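Workshop notebook, print bench
8 Jun 2026

Ink pads again, and I'm so glad we kept at it, as today was the best day we've had on the thumb cards.

Where we'd got to: the Ocampo job wants a thumbprint on every card in the run, 100 cards, each one pressed by hand, no two alike. Lovely idea, and a pig to do evenly. In April we spoiled nearly 30 cards before lunch and everyone went home with a blue thumb. The prints came out as solid blobs with no ridges at all, like somebody had dropped blackcurrants on the card.

So, a fresh start. I ordered a new lot of pads from Desier (order 3635, if anyone needs to chase the rest of it) and kept the old Brilik one back for comparison. I also moved everything to the dark table in the small room, where the height is much kinder on the wrist. You can stand, lean a bit, and let the arm do the work. The wall behind it could do with a wash and a lick of paint one of these days, but it's a good quiet spot and I'd like to keep it for this.

The thing I'd been getting wrong all along is how much ink goes on the thumb. I was pushing down as if I were ringing a doorbell. A thumb wants hardly any pressure! Lay it on, let its own weight do most of it, lift straight off. If you can see ink sitting in the grooves you've got too much, and the first print will be a blob. I've started making one throwaway print on scrap and then going to the card, and the second print off the same inking is a beauty. The third is often nice too, paler, with a sort of pencil look to it. The fourth is too faint for the job but I've stuck a few in the back of this book anyway.

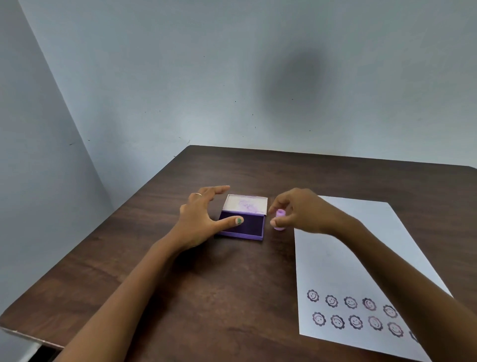
Left thumb on the purple pad, lid up.

Purple is my favourite of the colours by a mile. In the pad it looks almost black and you'd swear it was going to print like tar, then it goes down on the card as a proper warm violet, and where the ridges are finest it turns nearly pink at the edges. Octavio Aravena came through to borrow the guillotine and ended up staying to do a whole row of his own. His prints have a tremendous whorl, far better than mine (mine are all loops, very dull). We've agreed he does the front cards.

Left or right? I tried both. I'm steadier with the right for pressing, but using the left for ink means the right stays clean for picking up the cards, and that saved far more time than I'd expected. It also stopped the smudges along the card edges, which were driving me mad in April. So left thumb for ink, right hand for everything else, and don't swap halfway through because you will forget which is which. I did. There's a purple mark on the kettle handle, sorry all.

Rolling versus pressing: rolling side to side gives a wide, squarish print with loads of detail out at the edges. Pressing gives the neat oval that people think of as a thumbprint. Ocampo's sketch shows ovals, so pressing it is, but I want to try a rolled one blown up big for the Kasik poster. It would look marvellous across a whole sheet.

Paper. The smooth card holds the ridges best. The toothy stuff we love for lino is hopeless here, the ink skips over the dips and you get a moth-eaten look. I did 7 on each to be fair to it and only kept one of the toothy ones.

Cleaning up: soap and warm water got most of it off, a bit of cooking oil rubbed in first got nearly all of it. Do it before tea. Round the nail is the stubborn part and I haven't cracked that yet.

Please shut the pad when you walk away from it. The old one dried to a biscuit over a long weekend and I'd hate to lose this one. Also the inside of the lid is not for testing stamps on, though I know it's tempting and I've done it myself.

Next: Octavio's front cards, then a go at two colours, purple thumb over a green one once the first has had a night to dry. Need more scrap card, and somebody has walked off with the good blotter.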